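Unit 4: Budgeting for a shelf-picking cell

The purchase price of the arm is seldom the largest surprise in a project plan. Students should cost the gripper, cabling, shelving and test stock as separate lines, each with its own supplier and delivery time.

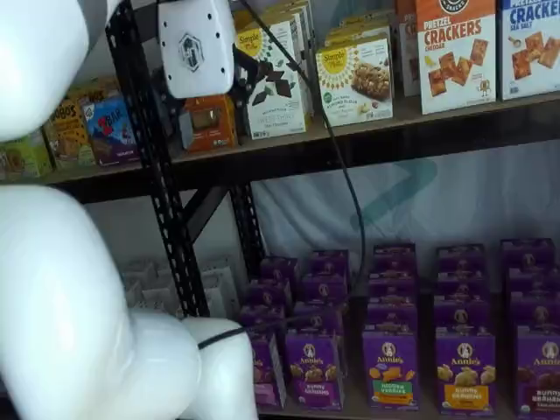

Figure 4.1 Arm and gripper at a two-level rack stocked with boxed snacks.

For the coursework, assume a single arm from Rathjen and a gripper quoted separately by Pruvell. Delivery is 16 weeks for the arm and 10 for the gripper – orders should be placed accordingly. Allow 500 pounds for test stock. Packets are crushed in trials and must be replaced, and cartons of differing size and print are needed.

Cable routing is to be entered under installation, together with guarding and the safety assessment. Spare gripper parts belong under running costs.

Draft budgets are due in March, on the Cluledum template.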